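手首カメラの画像を使ったシーツ端の把持
ベッドメイキング補助プロジェクト「Gulley」 学生プロジェクト報告書
提出日:11月24日(土)

1. はじめに

本報告書では、多指ハンドを持つロボットがベッドの上の布をつまむとき、手首の近くの小さなカメラの画像がどのくらい役に立つかを調べた結果を述べる。Gulleyは、シーツを引く、毛布を端に寄せる、といったベッド周辺の作業をロボットに行わせるための学生プロジェクトである。私は九月からこのプロジェクトに参加し、把持の部分を担当した。

布の把持は、箱やコップの把持と比べて二つの点で難しい。一つ目は、布の形が毎回変わることである。二つ目は、白いシーツには模様がなく、画像から距離を読み取りにくいことである。前の学年の報告書では、天井に近い位置の固定カメラだけを使っていた。この方法では、ハンドがシーツの上に来ると、つまみたい場所がハンド自身に隠れてしまう。そこで私は、ハンドと一緒に動くカメラの画像を入力に加えることにした。

2. 装置とソフトウェア

実験では、ロボットの左手を使った。指は四本が横に並び、親指がそこから離れて向き合う。指の関節は金属の部品で、手の甲と手のひらは黒い布のカバーで包まれている。カバーは配線を保護するために付けたものだが、画像の上の部分を広く占めるので、学習の前にこの部分を切り取るべきかどうかをはじめに検討した。結論としては切り取らなかった。カバーと指は画像の中のほとんど同じ位置に写るので、モデルにとっては動かない基準になると考えたためである。

ハンドの制御にはSunariという学内のソフトウェアを使った。Sunariは指の目標角度を受け取り、各関節の電流が上限を超えないように動かす。画像の区切りやラベル付けにはMinjaを使った。動作を学習するモデルは研究室で以前から使っているUtoraで、私は入力の部分だけを変更した。Utoraは画像と関節角度を入力として、次の短い時間の腕と指の動きをまとめて出力する。 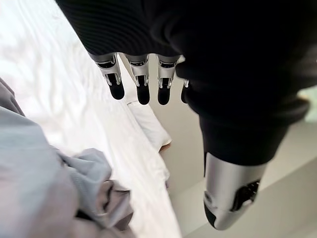
なぜ手首の近くのカメラが必要なのか。
布と指先の位置関係は、つかむ直前にもっとも重要になるが、固定カメラではその時間にハンドの影になって見えないからである。

3. データの収集

データは遠隔操作で集めた。操作者は手袋型の装置をつけ、ロボットの手を動かしてシーツの端をつまみ、少し持ち上げてから放す。この一連の動作を一つのデモンストレーションとし、全部で200件を記録した。

最初に集めたデータには問題があった。操作者が慣れてくると、シーツの端に対していつも同じ角度から近づくようになったのである。このデータで学習したモデルは、シーツが少し斜めになっただけで何もない場所をつまんだ。そのため、後半の収集では次の規則を決めた。

・デモンストレーションごとにシーツを一度広げ、しわを作り直す。
・毛布を置く場合と置かない場合を混ぜる。
・マットレスの端の近くから始める場合と、中央から始める場合を混ぜる。
・つまみに失敗しても記録を止めず、やり直しの動作まで残す。

最後の規則は、はじめは迷った。失敗を含むデータは質が低いと思っていたからである。しかし、指が布をつかめなかった後にどう戻るかという動作は、成功だけのデータには含まれない。結果の節で述べるように、この動作は実際の試行でも役に立った。

マットレスの縁では、親指が床の上に出て、四本の指が布の上に残る姿勢が多くなる。この姿勢では、親指と他の指の高さの差に注意が必要である。親指はカメラに近いため画像の中で大きく見え、操作者は画面だけを見ると親指がすでに布に届いたと感じやすい。私も何回か早く指を閉じてしまった。その後、操作者は画面と実物の両方を確認しながら操作することにした。

4. ラベル付け

Minjaを使い、各記録を「接近」「接触」「把持」「解放」の四つの区間に分けた。区間の境界は、関節の電流の変化と画像の両方を見て決めた。電流だけでは、やわらかい布に触れた瞬間がほとんど分からない。布が厚く重なっている場所では電流の変化が見えるが、一枚だけの場所では雑音と区別できなかった。

はじめのラベルでは、「解放」の始まりを指が開き始めた時刻としていた。この定義の問題については5.2で説明する。

白い布は照明によって明るく写りすぎることがある。しわの陰が消えると、どこが高くなっているかを画像から判断するのが難しい。カメラの露出を下げると、しわは見えやすくなるが、黒い指先と黒いカバーの区別がなくなる。いくつかの設定を比較した結果、露出は少し明るめのまま固定し、学習のときに画像の明るさをランダムに変える方法を選んだ。
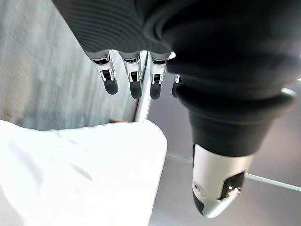
明るさの変更は、画像全体に同じ係数をかける簡単なものである。はじめは布の部分だけを変更する処理も作ったが、指と布の境界に不自然な線ができ、モデルがその線を手がかりにしているように思われた。そのためこの処理は使わなかった。画像の左右の反転も使わなかった。左手の画像を反転すると右手の画像になり、関節角度との対応が正しくなくなるためである。

学習には一台のGPUを使い、一回の学習は14時間で終わった。設定を変えるたびに一晩待つ必要があったので、比較する条件は最初に紙に書いて、本当に必要なものだけに減らした。

5. 実験と結果

5.1 カメラの条件の比較

固定カメラだけの条件と、手首の近くのカメラを加えた条件を比べた。それぞれ15回の試行を行い、シーツの端をつまんで持ち上げ、三秒間落とさなければ成功とした。シーツの置き方は試行の前に決めた表に従い、二つの条件で同じ順番にした。

固定カメラだけの条件では、成功は七回であった。手首の近くのカメラを加えた条件では、成功は12回であった。固定カメラだけの条件で多かった失敗は、指が布の上で閉じ、何もつかまない失敗である。ハンドの高さが足りないまま閉じる動作が始まっていた。手首の近くのカメラを加えた条件ではこの失敗が少なくなり、一度つかめなくても、指を開いて少し下げ、もう一度つまむ動作が見られた。これはデータに残したやり直しの動作と似ている。

残った三回の失敗のうち、二回は布をつかんだ後に早く放してしまうもの、一回はシーツと一緒に毛布の端をつまんでしまうものであった。

5.2 「解放」の定義の変更

早く放す失敗の原因を調べるため、該当する試行の記録とデータのラベルを見直した。すると、操作者が布を持ち直すために指を少しゆるめた部分が、「解放」とラベル付けされている記録が見つかった。Utoraは区間の情報も学習しているので、持ち上げた直後に「解放」に移ることを覚えたと考えられる。

そこで、「解放」の始まりを、すべての指先が布から離れた時刻に変更した。ラベルを付け直して学習し、同じ表で再び試行したところ、15回のうち成功は14回になった。失敗した一回は、毛布の端を一緒につまむ失敗であった。早く放す失敗は起きなかった。ただし試行の数が少ないため、この差がすべてラベルの変更によるとは言えない。

6. 考察

手首の近くのカメラの効果は、つかむ直前の見え方が改善したことによると考える。しかし、この実験では固定カメラの画像も同時に使っている。手首の近くのカメラだけで同じ結果になるかどうかは確かめていない。接近の初めの段階では、ハンドが布から遠く、シーツの端が画像に入らないことがあるので、固定カメラが必要である可能性は高い。

毛布を一緒につまむ失敗は、カメラの追加だけでは解決しなかった。毛布とシーツの色が近い場合、上から見ただけでは境界が分かりにくい。人間は指で触った厚さの違いでこれを判断していると思う。指先の力の情報を入力に加えることが一つの方法であるが、4で述べたように、関節の電流では一枚の布の接触を検出できなかった。別のセンサーが必要になる。

また、すべての試行を一つのベッドと一種類のシーツで行った。柄のあるシーツや、ゴムの入ったシーツでは試していない。

7. 今後の作業

次の学期では、指先のセンサーの値をSunariから直接記録できるようにする予定である。あわせて、シーツをつまんだ後に引いて伸ばす動作のデータを集める。引く動作では腕が大きく動き、手首の近くの画像が速く変化するため、画像の記録の間隔を短くする必要がある。ラベルの定義は、今回の変更を含めて文書にまとめ、Minjaの設定ファイルと同じ場所に保存した。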